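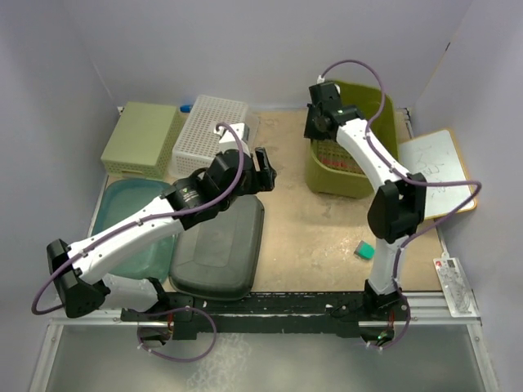

Bench tips from the Kvaran robotics club

We've been running our after-school club for a few years now, and every April, when the new kids start, I find myself saying the same things over and over at the bench. Ditte Mogensen finally told me to write them down, so I have, and I've added a few that came from the students themselves. Most of them work just as well in a kitchen or a garage as they do around a pair of robot arms.

Cables first. Leave more slack than you think you'll need - then move the arm by hand, with the power off, through every position it's likely to reach. If the cable goes tight anywhere, you'll find out before the connector does. Oluf Bergmann likes hook-and-loop ties over zip ties, and I've come around to his way of thinking, as you'll be undoing them again by the weekend. Save the zip ties for the runs that never move.

For sorting practice, go raid the kitchen cupboards. Plastic baskets, bins and trays with plain sides are grand, and a dollar store will set you up for less than 20 dollars. Try to get different colours, so that when somebody calls out "the green one" the whole team knows where to look. Baskets with holes in them are lighter, but they do slide when they're bumped, so put a bit of rubber shelf liner underneath.

Start with soft things. A sponge or a whiteboard eraser is a lovely first object for a beginner, as it forgives a clumsy grip and won't roll off to the far corner on you. Our Lisar team did 100 sponge pickups before they moved on to anything hard, and they were the steadiest drivers we had at the regional meet. (Guangming Kong kept the tally on the back of a pizza box, which we still have!)

Dust gets into everything. Wipe the work surface with a barely damp microfibre cloth at the end of each session and let it dry before you set anything back down. For scuffs, a little baking soda paste on a soft rag usually does the job, but try it in a corner first. Keep the paste and the water well away from the rails and motors, please.

Write your plan where both drivers can read it. Dark marker, big letters, and wipe it clean before you go home, or it'll be there for good. If it's already too late for that, rubbing alcohol on a paper towel will usually lift it.

Label your bins on two sides. You'll thank me in April.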